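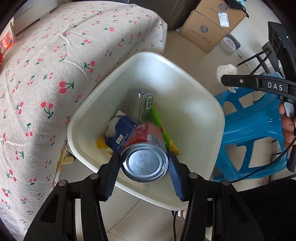
Ticket: Worksheet packs downloading with blank boxes where the Chinese text should be
Product: Vudine Teacher Library, Languages units (Years 3 to 6)
Status: Open, waiting on support
Raised by: Agata Cirillo, Longo Primary

Original message, Dec 15, 2018

Hi team, sorry to land this on you on a Saturday but I'm trying to get my Term 1 Mandarin units sorted before I go up the coast and I've hit a wall.

When I download a worksheet pack from the Library, the English instructions come out fine and so does the pinyin, but every Chinese character is an empty little rectangle. It's all the packs in the food and shopping unit, plus the My Family one. The preview on the website looks perfect, which is what's driving me batty! I only found out after I'd printed 15 copies of the matching game and had a lovely stack of paper covered in boxes.

What I've tried so far:
Downloaded the pack again (same).
Logged out and in, cleared the cache, tried a different browser (same, same, same).
Opened the file on my old laptop. Same boxes, so I don't reckon it's my computer.
Printed at 100 per cent instead of fit to page, because a colleague swore by it. Made no difference, obviously, but she was standing right there.

The packs I saved back in September still open properly. Has something changed in how you make the PDFs?

Reply from Vudine support

Hi Agata, thanks for the detail. Could you tell us whether you're downloading the whole pack or single sheets, and whether you've customised the word list in Kistovau before downloading? The file size of one bad PDF would help too.

Update from Agata

Whole packs, and yes, I always go through Kistovau to swap in my own words, doesn't everyone? File size on the matching game is 1,055 KB. The September version is a fair bit bigger, so I'm guessing the font got left out of the new one.

I also had a go without customising anything. Clicked straight through to download - and the characters were all there! So it's only when Kistovau has had its hands on the file. That includes just opening the editor and hitting save without touching a word. 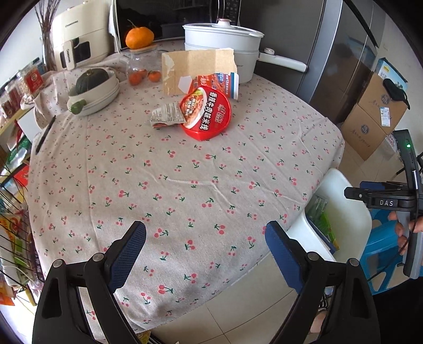 I did one more test in the editor this arvo, with a fresh blank word card so nothing was left over from your templates. I wanted words that weren't in the unit already, so I copied the white writing off the lid of the red noodle bowl, 香辣牛肉味米线, and put "spicy beef flavour rice noodles" underneath as the English. Looked great on screen, downloaded as 7 empty boxes and then the English. Then I changed the font dropdown from Default to Atitz Sans, saved again, and all the characters came back. The tone marks on the pinyin have gone a bit wonky in that font (they sit too far to the right) but the kids could read it.

So I've got a workaround of sorts, but it has to be done card by card and the food unit has a lot of cards. Is there a way to set the font for a whole pack? I had a hunt through Settings and could only find one for the headings.

Reply from Vudine support

Hi Agata, that's really useful. We can reproduce it now with the Default font. There's no pack-wide setting for body text at the moment, sorry. We've passed your test card to the Kistovau developers and will post in this ticket when there's a fix to try.

Update from Agata

No worries, thanks for being quick. I'll do the matching game by hand tonight and leave the rest. Could you please check the flashcards as well while you're in there? I haven't opened those in the editor yet and I'm a bit scared to.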